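November 15, 2022

Spent the morning on section 4 of the handling rules, the part on two-arm work with cloth. The draft from March runs to 12 pages and says almost nothing about what a good hold is. It says "secure grasp" in four places and defines it in none of them. Leif Strand marked all four in red when he sent it back from Nillholm. I agree with him on three. The fourth is in the glossary and only needs to point to the new clause.

Current wording, clause 4.2: "The operator shall confirm a secure grasp on the item before any lift." Proposed wording: "Before any lift, the operator shall confirm that each gripper holds fabric between its fingers, that the two hold points are on the same edge of the item, and that no finger is caught in a pocket, loop or drawstring." It is longer. I can check it from a chair, which I can't do with the old one.

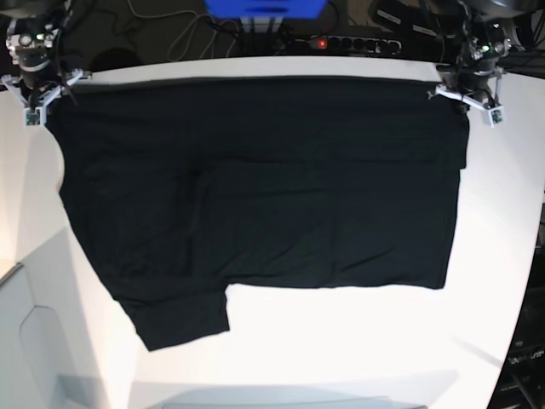 Clause 4.3 covers what counts as flat, and it has been open since the Hakero people asked whether a garment with one crease passes. The March draft said "free of wrinkles," which no garment of ours has ever been. I want a rule about outline and top edge, with surface ripples left out of it. The black shorts are a fair test of that. The top edge is straight and taut between the two grippers, and the ripples over the body are shallow, so under my wording the upper edge passes. The lower left leg comes down farther than the rest and has an uneven hem, so the outline fails. Under the March wording the whole thing fails for the ripples, and the leg never gets mentioned. A reviewer would learn nothing from that fail code. I will split it into two codes, 4.3a for the held edge and 4.3b for the outline, and each one gets its own line in the log.

Dark cloth needs a note. On black fabric a fold shows up as a slight change in sheen, and two reviewers will not always agree on whether it is there. Added: "For items darker than the gray reference card, the reviewer shall judge by outline only." Leif will want a number for the card. I don't have one yet. Parisi has a light meter and has offered it before.

Clause 5, status lights. The rule stays as written: arm lights green before the operator takes the controls, and again before anyone reaches over the table. I took out the sentence allowing a verbal "clear" in place of the light check. It was put in for one shift at Gumbridge and should have come out with that shift.

Clause 6, housekeeping. Power strips may stay at the far edge if no cord crosses the tabletop at any point in the arms' reach. The old text said "cables shall be tidy." Replaced with: "Cables shall not lie on the work surface or hang where a moving joint can reach them." Tangles behind the table are ugly but out of scope for this document. They go under the electrical checklist, item 63, and I have written to the owner of that list.
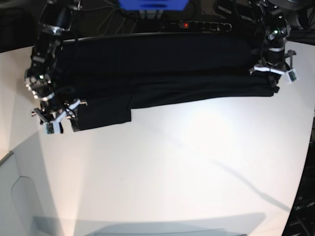 Black garment held lengthwise, both grippers closed on the cloth. Left end hangs lower than the rest.

Clause 4.5 came out of that position. With the garment stretched across the table and one end bunched in a gripper, the operator has two options: lower it and regrip, or carry on with the fold. The March draft allows either. I would require a regrip whenever the held end is bunched, with the item lowered to the table first and no regrip in midair. Against this: it adds time to every item with a narrow end, and Leif's note says his people will skip a rule that slows them down. My answer is to limit it to items going to review. Practice runs are exempt and must be logged as practice.

The log sheet has to change to match. Column for hold points, column for regrips, column for the two flatness codes. The free text box goes down to 400 characters. At present people write a paragraph about the weather of the cloth and leave out the item number.

Numbering: the revised draft is document 543, replacing the March issue in full. No partial replacement this time. Last time there were two versions of clause 4 in use at the same bench for a month.

Left to do: gray card value from Parisi. Reply to Hakero on creases. Drawing of same-edge hold points, side view and top view. Ask Leif whether "operator" includes the person at the stop button, as clause 5 now depends on it. Check that the glossary entry points to 4.2 and that the old page is pulled from the binder.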